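Cahier d'atelier, août, 16 h

Combiné petit-déjeuner vert menthe, croque-monsieur d'un côté, poêle ronde de l'autre. La fiche Remness annonce 700 W pour l'ensemble et un repas complet « en un geste ». J'attends de voir. Deux boutons de réglage, deux tranches de pain de mie.

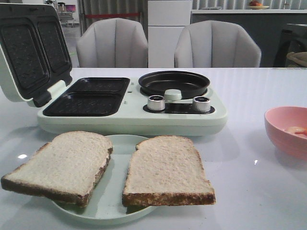 Peut-on faire marcher la poêle et les plaques en même temps ?
D'après la notice, c'est prévu, mais la puissance se partage et il faut compter plus long.

Relevé de l'essai précédent, sonde Lernach : 163 °C sur la plaque arrière, nettement moins devant. Un écart pareil sur une si petite surface - je me méfie de la sonde autant que de l'appareil. À refaire avec la Brorner.
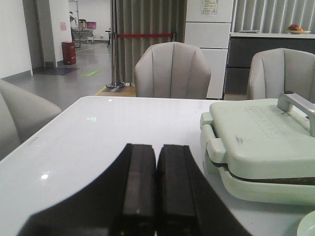

Reste la question du couvercle. Le joint entre les deux moitiés me paraît large pour du pain fin, à mesurer à froid. Et vérifier la longueur du cordon, 80 cm sur la fiche, ce qui me semble court pour une cuisine normale.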